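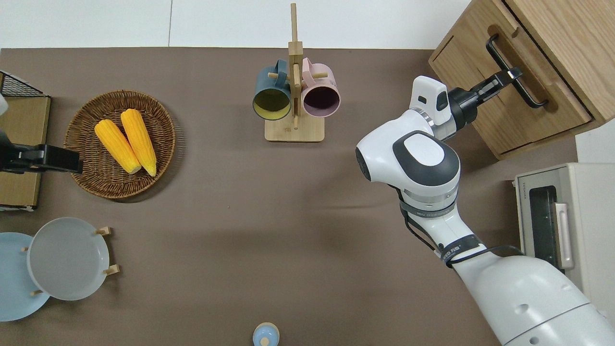 The robotics lab at Skostalix opens its doors for an afternoon every spring, and this was the first year I got around to signing up. My sister-in-law went last June and came home with a tote bag and a lot of opinions. I wanted to see the arms.

The building is out past the rail yard in Drernonitz. Parking is in the gravel lot behind it, and the sign for the lot is easy to miss coming from the north. I drove by it twice. Check-in was at a folding table in the lobby, where they gave me a sticker with my group number and asked me to turn my phone to silent. There were 154 people registered this year, split into groups of 12, so nobody had to look over anyone's shoulder. My group went in at 2:30.

The first stop was a hallway with posters, which I mostly skipped. The second stop was a talk in a small classroom about how the lab picks its tasks. The woman giving it said they used to work with plain blocks and pegs and switched to kitchen things a few years ago. A block doesn't care how you hold it. A plate does, and so does a drawer, which only wants to move one way. She had a short video of an early attempt at a drawer where the whole cabinet came along for the ride. That got a laugh.

The third stop was the kitchen station, and that was where I wanted to be.

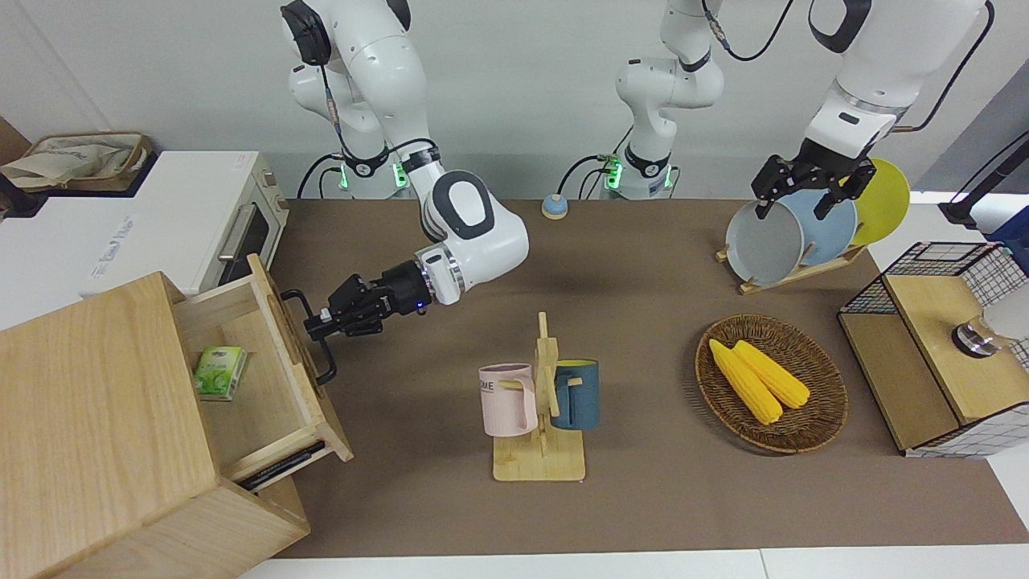 Posted by Koppel in Days Out
Filed under: robots, open house, Drernonitz

There are two arms on one table, and they call the whole setup Plusari. I asked if that stood for something and was told it was the name of a bakery the first students used to go to. The table has a drawer cabinet, a toaster oven, a mug tree, a dish rack with plates standing in it, and corn in a wicker basket. It looked like the end of a kitchen counter, only tidier than mine.

We stood behind a strip of yellow tape on the floor. A graduate student ran the demo and another one sat at a computer off to the side and never said a word the whole time. The jobs were simple ones. One arm takes the handle of the drawer and pulls. The other one works on the plates. I had expected something faster. The arms move at the speed of a person who is half asleep and doesn't want to wake up the house, and after a few minutes I stopped noticing how slow it was and just watched the fingers.

The grippers have two fingers each. I asked whether a hand with more fingers would be better, and the student said it would be better at some things and would break more often. He said most of what we do in a kitchen is pinching anyway. I have been paying attention to this at home since then and I think he's mostly right, except for jar lids.

A man in our group wanted to know how many times they have to show the robot a job before it can do it. The answer was 1000 for the drawer, done by people guiding the arms by hand or with a controller, over several weeks. Students take turns at it. It sounded like dull work, and the student agreed that it was, and said they play a lot of podcasts.
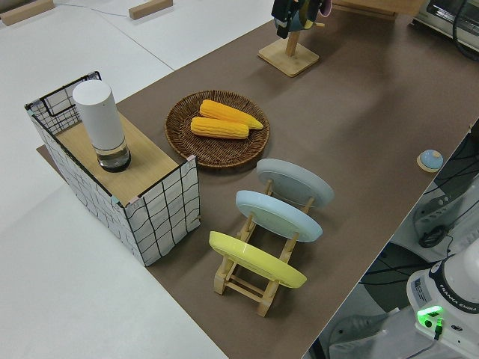
He also explained that they move things between runs. The basket goes a little to one side, the rack gets turned, the mugs trade places. If everything stays put, the robot learns the spot and not the object, and then the first time somebody bumps the table it reaches for thin air. I hadn't thought about that before.

Someone's kid asked if it could cook the corn. It can't. They don't run the oven during demos, and the student said nobody there had asked it to cook anything yet. The kid then asked who gets to eat the corn, and was told nobody does.

We had almost 20 minutes at that station, which was more than the schedule said.

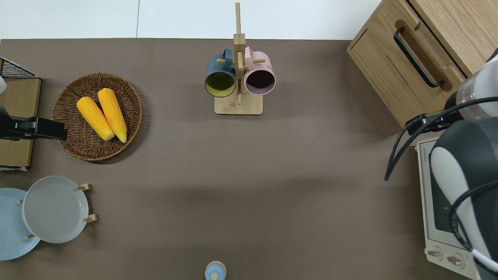 After that there was a question session back in the classroom. A few people asked about jobs, as you would expect. The woman from the first talk said that what she'd like to see in ten years is a machine that can help a person with weak hands stay in their own house. My mother has trouble with her kitchen drawers now, the heavy one with the pans especially, so I listened to that part more closely than the rest.

They had coffee and store-bought cookies in the lobby at the end. No tote bags this year. I picked up a flyer with the sign-up page for next spring on it, and it's on the fridge. If you go, take the later group if you can, and bring a sweater. They keep that lab cold.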